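Chapter 7
Going to See for Yourself

Most of this book can be read in an armchair, and I hope some of it will be. This chapter is different. Before we get into how two arms share one table, I want to take you along on a visit, the one that made me rewrite nearly everything I thought I knew on the subject.

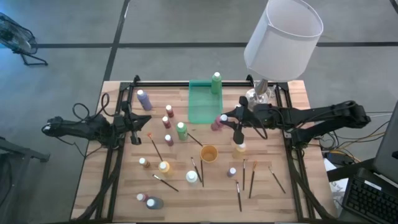
Paints, brushes and two arms at the Grameo open day
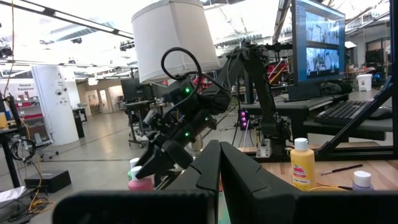
Skokovstead, December

I got there late, with wet shoes and a paper cup of tea I wasn't allowed to take in. Carys Bellis met me at the door, took the tea off me and pointed me at the paint table. I'd come expecting something from a car factory, all cages and yellow paint, and what I got looked more like the end of an infants' art lesson. Small bottles with white caps all over the place, brushes lying at every angle, a plastic cup in the middle of it all and a table lamp with a big white shade. And two black arms reaching in over the top!

The job for the afternoon was tidying. Bottles were to go in the green tray and brushes in the cup, and if you think that sounds easy then you're in good company, because so did I. Hefin Phillips, who was running the demonstration, asked our little group which we thought would be harder to pick up, a bottle or a brush. Nearly everyone said the bottle (it's heavier, it's slippery, it might fall over). I said bottle too. Hefin just grinned and told us to watch.

Well, a bottle standing upright is a friendly sort of thing. It sticks up, it has two sides to squeeze and it doesn't much mind which direction you come from. A thin brush lying flat on wood is a pest. The fingers have to come down almost to the table without hitting it, and they have to be turned to suit the handle – and every brush points a different way. Then, once you've got it, you still have to tip it up on end to drop it in a cup. Try it at home with a pencil and a pair of kitchen tongs. I did, that same evening, and I wasn't proud of the result.

The other thing I hadn't thought about was elbows. I kept watching the fingers, and Dilek Kozan, standing next to me, kept telling me to look further back. Each arm has a good deal of itself behind the gripper, and all of that has to go somewhere while the fingers are busy. Put a lamp on the same table and there's one more thing to steer clear of. We'll come back to elbows in section 7.3, where you'll need graph paper.

I asked Hefin how much practice a job like this takes. He said they'd planned 750 runs of the tidying task and had got as far as 216, with the bottles and brushes put out differently each time. I must have looked tired on his behalf, as he offered me a biscuit.

So, before you read on, clear a bit of your own table and put out a few bottles and pencils. Pick one pencil and write down, in plain words, every move your hand makes to get it into a cup. My first try came to four lines. Dilek read it and asked where my thumb was.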